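In praise of the repair evening

Last month I took a dripping kitchen tap to the repair evening in Censtead library and came home with the same tap, a new washer in it and a silly grin on my face. I've been going on about it to anyone who'll stand still, so now it's your turn.

I think every town should have one of these. I'd put it up there with the swimming pool and the bus to the hospital. Ours runs on the first Saturday of the month, it costs nothing to get in, and the woman who started it, Lesia Tkachenko, won't mend a thing for you. She'll sit next to you while you mend it yourself, which is far slower and a hundred times better!

I'm forty-six and I had never taken a tap apart. My grandad could have done it in the dark. Somewhere between his shed and my flat the knowledge just fell out of the family, and I don't think we're unusual. We all learned to order a new one instead. A new one is quick, I'll admit, and sometimes it's even cheaper once you count your own time. But I've stopped counting my time like that, because the evening I spent swearing at a seized nut was the best one I'd had all winter.

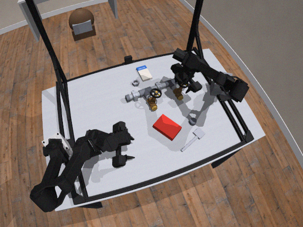

Pipe fittings, boxes and tools across a white tabletop.

What surprised me most was how much of it is looking. Halyna Lytvynenko brought in a lamp that had been dead for years and spent a good half hour peering at it before she picked up a screwdriver. She found a broken wire just inside the plug. Three of us cheered, and one man who'd only come in to return a book cheered as well.

People tell me it can't make a dent. One lamp, one tap, so what? And yes, I'd love to see makers forced to sell spare parts at a fair price and to stop gluing everything shut. My toaster is held together with some sort of screw I've never seen before or since, and I take that personally. But people who have opened a toaster get angry about that screw, and people who haven't don't know it's there. I want a lot more angry people.

So if your library has a spare room and a kettle, go and ask. You need a few chairs, decent light and 4 people who are willing to look foolish in front of each other. Bring the thing you were about to throw out. I'm bringing the toaster.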